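November 17, 2024

Shop free from early afternoon, so I got a long session on the gripper. Heikki had the drill press until then and left the vice jaws in backwards again. Swapped them before starting.

First job was the left finger pivot. It has had side play since the September rebuild and I had been blaming the print. Pulled the pin and measured it at both ends and the middle. The pin is fine. The bore is oval, long axis in line with the closing force, so it has been wearing and the fit was probably loose to begin with. Reamed it out and pressed in a bushing from the Ruggiero assortment. Play at the tip is now small enough that I can't feel it, though I can still see it on the dial indicator if I push hard. Good enough for a part that will be reprinted anyway.

Did not touch the right pivot. It measures the same as it did in September and I would like one unchanged side to compare against.

Trigger linkage next. Tymofii's revised link is 3 mm longer than the old one, which moves the full-open stop off the housing and onto the trigger itself. I argued against this on the phone and I was wrong. The trigger now reaches its stop before the fingers reach theirs, so the hand load goes into the grip and the pivots see none of it. Spring preload had to go up to suit. I tried the next heavier Hostberg spring, which was too stiff to hold for more than a few minutes, then went back to the original with two washers behind it. Will look at the washers again once the return speed is measured properly.

Set up on the low table with the white surface down and the brown basket at the far left as the fixed reference for approach. Kartini wants every trial started fully open, hand still, then a count of two before moving. Her reasoning is that the width estimate settles in that time and the start of each log can be trimmed to the same point without anyone having to look at it. Fine by me.

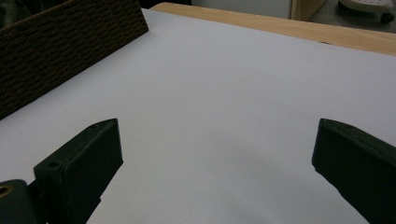
Camera calibration came after that. Old values were from before the mount was shimmed and the reprojection error showed it. Ran the checker target at 25 poses, threw out 4 for blur, and the solve came back well under half a pixel. The saved file is in the shared folder with the shim thickness in the name. Shiyu, if you read this before I see you, please delete the earlier one, as the loader picks the first match alphabetically and that cost me most of an hour.

Exposure is still on auto. On a white background it pulls everything else down and the dark green plastic loses its edges, which matters to the width estimate because it works off the finger outlines. Two ways around it: lock exposure with a grey card, or put markers on the fingers. Markers are more robust but they need a flat face that stays in view through the whole stroke, and the top of the right finger is marginal when open. I'll lock exposure first and see how far that gets us.

Log check: one continuous recording, 2,987 samples, no dropped timestamps. The previous run on the Willeo hub dropped samples every time the laptop touched the battery threshold, so that hub is back in the drawer. Width trace is clean while opening and has a step on closing at almost the same position each time. Could be the bushing settling. Could also be the link rubbing on the inside of the housing, as there is a shiny spot there that I don't remember. Blued the link and will check for transfer next session.

Tip faces are due for replacement but not urgently. The flat ones are easy to print and easy to model, and they slide on anything with a curve to it. Svetozár offered some offcuts of soft sheet from his Genatton job. I said yes. Adhesive is the unknown, since the last lot peeled at the lower corner within a day. Might cut a shallow pocket into the tip and let the edge hold it, which means new drawings.

Spent the last half hour on the cable. Moved the strain relief back toward the wrist so it no longer pulls the tool over to the left when held level. Small change, large difference to the forearm. The connector still wants a proper clip. Tape for now.

To do:
Check bluing on link.
Grey card, lock exposure, repeat one log with the same starting position.
Measure return speed with and without washers.
Order ream in the next size, ours has a chipped flute.
Ask Tymofii for the source file of the link, the exported one has lost its fillets.

Packed up at seven. Labelled the old pivot pin and put it in the parts tray with the September measurements.

Contact | © Bench Diary, all rights reserved | Back to top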